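Pliltell Home Boards > Laundry & Closets > Folding dark stuff
6 replies | 518 views | Share (0)

hemline_hal
So I do all my folding on the wood table by the wall now, and the dark clothes are driving me nuts. The black sweatshirt-type stuff will not stay in a neat square.

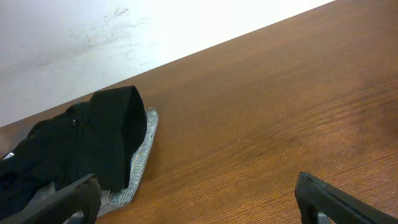 I've tried folding in thirds, I've tried rolling. Either way I end up with a lump on the shelf. What do you all do?

bortle_and_sons
Roll them! Hood or collar goes in last, so it holds the roll shut. My whole drawer is rolled.

pegbag
Disagree, sorry. Rolling is fine for tees but thick stuff just unrolls on you. And thin fabric with mesh in it is a different animal again, it slides all over the place.

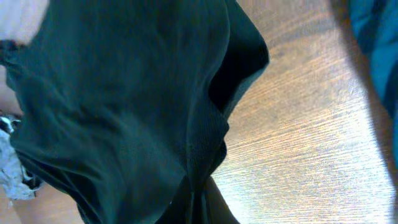
I pinch those at the shoulders, give one good shake and fold in half the long way before they touch the table. Then thirds.

hemline_hal
Shaking first, ok, I've been skipping that. Grays are my easy pile, those I just fold flat and smooth with my hand.

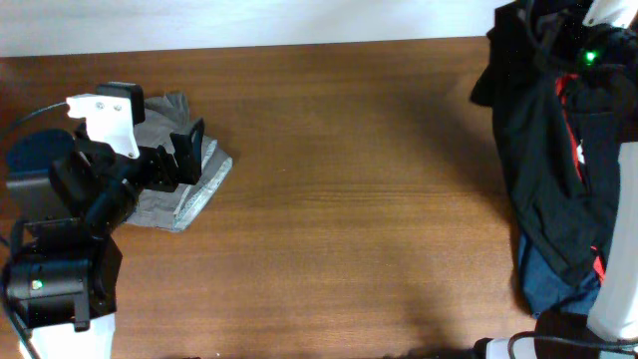

I picked up an Orent folding board last May and it's still in the closet (too wide for my shelves).

bortle_and_sons
Sell me the board lol. Still say roll.

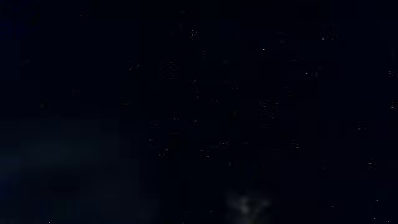 quietcotton
Do you sort the navy from the black before folding or after?

pegbag
Before, and by a window if you can. Under my kitchen bulb they look the same and I've put plenty in the wrong stack.

hemline_hal
Trying the shake thing on the next load.

We use cookies to keep you signed in. Accept | Settings

Related threads
Skendadik hangers, worth it? (1354 views)
Lint on everything (2967 views)
Akpalu drawer dividers keep popping out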